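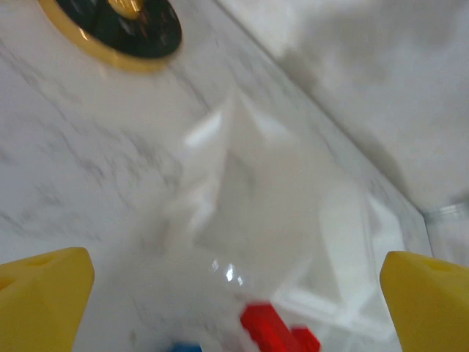
Is a pantoum allowed to drop its last repeat?

Posted in Forms and Metre by Kerstin Forsberg

I've been reading a sequence called Candden by someone who signs as Takagi. It was in the April issue of Arulen, and the editors' note says it is made up of pantoums. I have my doubts. I was taught that the second and fourth lines of each stanza come back as the first and third of the next, and that the poem closes by bringing round the first and third lines of the opening stanza, usually with the very first line last of all. Takagi does the first part faithfully for 38 lines and then stops. The last stanza is two lines long, neither of them has appeared before, and the opening line never comes back.

The note calls this "a pantoum that refuses consolation". To me it reads like a pantoum that ran out of puff. I also don't see what is consoling about hearing a line twice. The lines in question are about a ferry timetable.

I'm asking for two reasons. I run a small reading group and I'd like to know what to tell them if they ask. I have also got a draft of my own which won't close, and if this is permitted I would quite like to stop fighting with it. My opening line is "The kettle has outlasted both my aunts" and it makes no sense whatever at the end, where the poem has moved on to a harbour. I have tried changing the harbour.

Please don't just tell me there are no rules. I know there are no police.

Dustetti
Member, 2535 posts

There are no rules in poetry. Write from the heart and let the poem decide what shape it wants to be. If a line doesn't want to come back don't force it. Some of my best ones were sonnets that turned out to have 17 lines.

Love the kettle line by the way.

oldmetrist

The answer above is the one you asked not to get, so I'll try to give you the other.

The form as most people write it in English came by way of French from the Malay pantun, and it changed a good deal on the journey. The Malay poem is very often a single quatrain, rhymed abab, where the first pair of lines gives an image and the second pair gives the point. The linked kind, the pantun berkait, is where the chain of repeats comes from. The neat circle at the end is a habit that settled in later. So anyone who says the closing repeat is ancient law is overstating it, and I would be wary of a handbook that says so without a source.

That said, the circle is what readers now expect, and a writer who prints the word "pantoum" over a poem has called up that expectation. Leaving it unmet is a choice with a cost. The test I use is whether I'd notice the missing line if I hadn't been told the form. If I'd feel its absence in the ear, the poem has done something with the gap. If I only find it by checking against a diagram, I'd say the poet gave up, and the editors have been generous.

I've read Candden. I went through it aloud and I did not miss the opening line. I had forgotten it. It isn't a strong line (the one about the lower deck) and it has nothing in it that asks to be heard again. The two new lines at the end are better than anything before them, which makes me suspect they belong to another poem. I can't prove that, and other people I respect liked the sequence very much.

For your group I would say "a linked poem in the manner of a pantoum, left open". It's long-winded but it won't get you into an argument.

For your own draft, the usual trouble is that the first line is too particular to live anywhere else. Three things are worth a go before you drop the repeat. Change the punctuation on its return, so that the line runs into the one after it. Put the harbour in the first stanza, even in passing, so that the end isn't a stranger to it. Or swap your first and third lines and see whether the third can carry the close. I'd start with the last, as it takes two minutes.

Kerstin Forsberg

Thank you, oldmetrist. I tried the swap. My third line is "and nobody has thought to turn it off" and it does sit at the end a good deal better, though I now have a poem that opens on "and". I'm not convinced that's a virtue but I'll leave it overnight.

I still think the editors were being kind about the ferry.

pell_mell

Bit off topic but a pantoum can rhyme as well, abab all the way through. Does Takagi's? I haven't seen the issue. If it doesn't rhyme AND doesn't close then I'm with Kerstin, there isn't much pantoum left in it. Also a form that gets broken only in the last stanza always looks like tiredness to me. Break it in the second stanza and I'll believe you meant it.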